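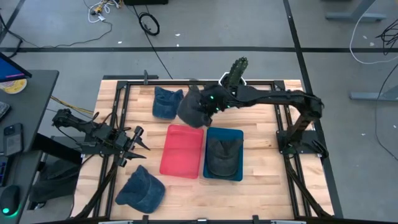
Gakitz songbook, are the melodies older than the words?

oldreed
2025-10-22
Good evening to all. I am reading the Gakitz songbook for my own interest, and I have a question about the dating. The book has 481 songs, collected in the villages between Gakitz and the river. The preface says that the collector wrote down the words first and came back in April of the next year for the melodies. In the second section, nine of the wedding songs have the same melody with very small differences. My idea is that this melody is much older than the texts, and that people put new words on it when they needed them. Has anybody studied this? I do not have access to the original notebooks, only to the Besnard reprint.

marginalia_k
Which printing of the Besnard do you have? In the first one the editor "corrected" many of the melodies so that they fit a regular measure. If your nine songs look almost the same, it can be his work and not the singers'.

oldreed
It is the first one, with the green cover. I did not know this. Is it written somewhere which songs he changed?

marginalia_k
No, unfortunately. He says only that "obvious errors of notation" were removed. You must compare with the notebooks, and they are in the Trekell library. They have put one part of them online, but the wedding songs are in notebook 14, and I think this one is not scanned yet.
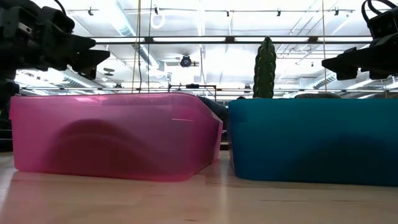
tenorclef
I do not agree that the editor is guilty here. I have seen notebook 14, some years ago, on paper. The wedding songs are really very similar there also. The collector even wrote "as before" above two of them and did not write any notes at all. So for these two the reprint had to take the melody from somewhere, but the similarity was there from the beginning.

marginalia_k
"As before" can mean many things. It can mean the same melody, or the same singer, or the same village. In notebook 3 he writes it next to the name of a village, and there the melody is clearly a different one.

tenorclef
In notebook 3 it stands in the margin. In 14 it stands over the first line, in the place where the notes should be. For me this is clear enough.

hay_and_rosin
My grandmother sang some of these songs, she came from a village near Gakitz. For her it was normal to sing any wedding text to any wedding melody, if the number of syllables was good. When I asked her what is the right melody she did not understand the question. So I think oldreed is on a good way, but "older" is difficult to prove. Two songs can share a melody and both be new.

oldreed
Thank you, this is very useful. You are right, I mixed two things. The sharing of a melody does not say anything about its age. My reason to think it is old was the narrow range, it uses only five notes. 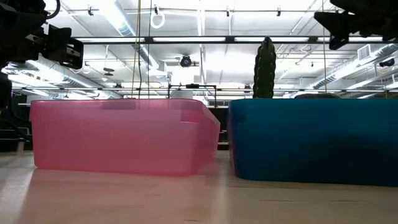 tenorclef
Be careful with this argument. Children's songs from the last century also use five notes. If you want something stronger, look in the Belteck collection, which is from the other side of the mountains and earlier than Gakitz. I remember a harvest song there that begins the same way, but it goes to another place after the second line.

marginalia_k
The Belteck harvest song has a different ending in both versions I know. I would not call it the same melody. Half of the songs in this region begin with that rising fourth.

tenorclef
I said that it begins the same way, I did not say more than this.

oldreed
I will order the Belteck volume from the library and write the two melodies one under the other. Does somebody know if Trekell makes copies for private readers? On their page I find only a form for universities.

hay_and_rosin
They do. Write to the reading room and give the notebook number and the page numbers. For me it took more than a month, and the copies were in black and white, so the pencil corrections were hard to read. Ask for color if you can.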